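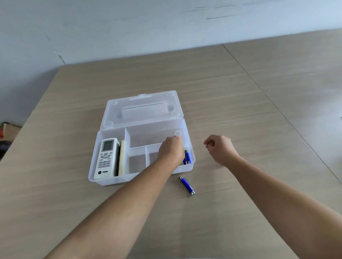
Corkia cut three linebackers, thoughts?

gridmutt
Dec 8, 2022
Three linebackers gone, one punter signed. I guess the plan is to kick it away and hope.

tacklebox500
The plan is cap room. Two of those guys hadn't started since March camp.

gridmutt
Camp doesn't have starters.

tacklebox500
You know what I mean.

urkoslow_til_i_die
As an Urkoslow fan I'd like to thank your front office. We run the ball 100 percent of the time and I like our chances.

snapcount
Disagree with the panic. Viremberg dumped half its defense and still made the playoffs.

gridmutt
Viremberg had a quarterback.

snapcount
OK, fair. Anyone want my two seats for the Urkoslow game? Lower level, behind a pole.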